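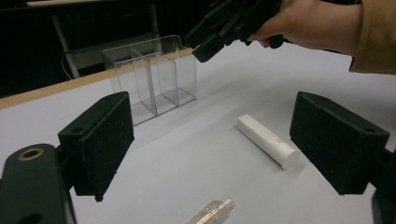 Kumiko Sakai thinks we are about to buy the wrong half of the kit first. Her view is that the hand-held grippers should take most of this year's money and that the arm can wait, and she told me so twice before I had finished reading her the list.

I'm not sure she's right, so I'm asking here.

Hand-held grippers or a robot arm first, on a small budget?

Posted by Dulce Barrera, January 28, 2024

We are a small packaging and display shop. We want to automate one bench job, which is putting small loose items into clear plastic organizers before they go in a carton. Right now a person does it by hand all day. The plan is to record people doing the job with hand-held grippers that carry a camera, train on those recordings, and later run the result on an arm with the same fingers.

I have $4000 for equipment in this budget year. There is a second round of money in August, but I don't know how big it will be and I can't commit any of it now. Computing is already paid for out of a different budget, so please leave that out.

The quotes I have:

Fumenov: one hand-held gripper with camera mount and pads, $1125. We would need two, one for each hand.

Rovier: a used tabletop arm with controller, no gripper on it, $2334. Ships as soon as they are paid.

Mladenović: makes the motorized version of the fingers so they match the hand-held ones. Lead time is 14 weeks. They will not give a firm price until we tell them which arm it mounts to.

If I buy two grippers and the arm, I am over. If I buy one gripper and the arm, I am under, with a little left for pads and screws. If I buy two grippers and no arm, I have a good amount left over but nothing to run the trained model on, and my manager will ask what we got for the money.

We have been trying the job out on a borrowed pair for a short while, so I know roughly how it feels to use them. Two-handed is slower to learn, but it suits this work. With one hand you end up pushing the organizer across the table.
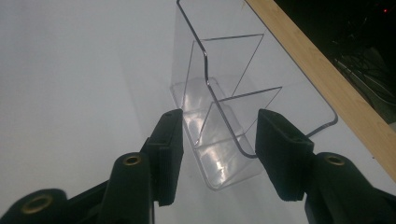

The other thing I can't price is the camera. Brasach sells a module that fits the same mount and they say it does better with glare, but it costs extra per gripper and I don't want to pay for it if lighting alone would fix things. Almost everything we pack goes into clear acrylic, and from low down between the fingers what shows of the holder is mostly the thin lines along its edges and a bright blotch near the base. Our bench top is white, which I suspect makes it worse. I'd like to know if anyone has dealt with clear parts and what they ended up spending on.

So, two things. Which purchase goes first, and should I hold money back for cameras or lights?

3 replies

pitchcircle

Two grippers first. I would not buy the arm this year.

You can't use the arm when it comes. It has no gripper, the matching fingers take 14 weeks, and you haven't collected anything to train on. It will sit in a box, and if it was bought used, whatever warranty it has will run out while it sits there. Meanwhile the recordings are the slow part. They need people's time more than money, so you want to start them as early as you can.

Two Fumenov units come to $2250. That leaves you $1750. I would spend it in this order:

Spare pads, more sets than you think. Pads wear and get dirty, and if they change shape halfway through your recordings the early ones and the late ones stop matching. Buy them all at one time from one batch if the seller can do that.

Lights. Two plain diffused panels on stands, and something to block the window if there is one. Get these before you think about a different camera.

Something to put on the bench top. A sheet of matte gray or dark blue board costs next to nothing. Clear plastic on white is hard to pick out even for a person. Try a few colors and look at the recordings from each before you settle. Keep in mind that whatever you choose has to be on the bench later when the arm runs, or you should record with several kinds so it doesn't matter so much.

Storage. You said computing is covered, but check if that includes disks. Camera recordings fill them fast, and in my shop the disk money turned out to belong to neither budget.

Keep the rest. Don't spend it because it is there.

On the manager problem: offer a result you can show without an arm. A set number of clean recordings of one item going into one compartment, a written procedure for making them, and a list of what went wrong. That is a fair thing to show for the first round and it gives you a much better case in August. Also ask Rovier if they will hold the price on the arm in writing. They might want a deposit. I wouldn't pay a big one.

One practical point about Mladenović. They can't quote until you pick an arm, but picking isn't buying. Ask Rovier for the drawing of the mounting flange and send it over. Then you have a real price to take into the August request instead of a guess, and you know how heavy the motorized fingers are. Check that weight against what the arm can carry, with the heaviest item you pack added on. I have seen people do that sum after delivery.

rmw_shop

I would buy the arm. Used arms at that price go fast and next time you look it will be gone. You can put any cheap gripper on it to start with and learn how to drive it. One hand-held is enough to begin, just clamp the organizer to the table.

Dulce Barrera

Thank you both. @rmw_shop, clamping had not occurred to me for the real line. The organizers come in several sizes and some have a curved back that won't sit against a stop. For a first test with one size I could see it working. The worry with a cheap gripper is that we'd be training on one set of fingers and running on another.

@pitchcircle, I will ask for the flange drawing this week. Would you still do two grippers if you knew the arm side would only ever be one arm? We may not get money for a second.

pitchcircle

That changes it, yes. If you will only have one arm, record with one hand. A two-handed recording is not much help to a one-armed machine when the second hand is holding the organizer steady, and you say that is what you use it for. In that case:

One Fumenov unit, $1125. Then a fixture to do the job of the other hand. It doesn't have to be a clamp. A patch of high-grip mat under the organizer is often enough, and a shallow tray with a soft liner can take a few sizes. Make the fixture before you record anything, and use it in every recording.

You would then have $2875, so the arm at $2334 does fit, with $541 left for pads, lights and the mat. It's tight, and I would still ask Rovier to hold it until you have a price for the fingers. If they refuse to hold it, then it depends on how sure you are of that August money. Without the fingers the arm can't do your job. I'd want to see the Mladenović price and know I could pay it within the year.

So decide one arm or two before you decide anything else. Ask your manager that question directly. Every line of the quote follows from it.

As for the Brasach module, ask them for a loan or for sample video of clear acrylic on a light table. If they sell on glare they should have some. Do the lights and the bench color first so you are comparing against your own best setup. And if you do switch cameras, switch before the real recording starts.

slow_feeder

We pack clear clamshells, similar trouble. We never found a camera that fixed it. What helped was light from the side and low down, so the edges of the plastic stood out and the flat faces didn't flare. We went through three positions for the lamps in one afternoon and the difference between them was larger than anything we had paid for. Mark the lamp positions on the floor with tape when you have them right.

Also budget for breakage. We scratched a lot of parts learning, and a scratched clear part looks different to the camera than a new one. Pull a box of organizers out of stock, write them off properly, and swap them when they get cloudy. Stores was annoyed with us until we put it through as a cost.

I agree with asking the one arm or two question first. On the hand-held units, check what the seller charges for repair and how long you are without it. If you own only one, a broken finger stops all recording. We kept a second set of fingers on the shelf, much cheaper than a second unit, and used it.

Dulce Barrera

Asked. It will be one arm, for now and probably for good. So I'm ordering one gripper and a spare set of fingers if Fumenov sells them separately, and I've written to Rovier about holding the arm until Mladenović comes back with a number. Kumiko still says to wait on the arm either way. I'll post the finger price here when I have it.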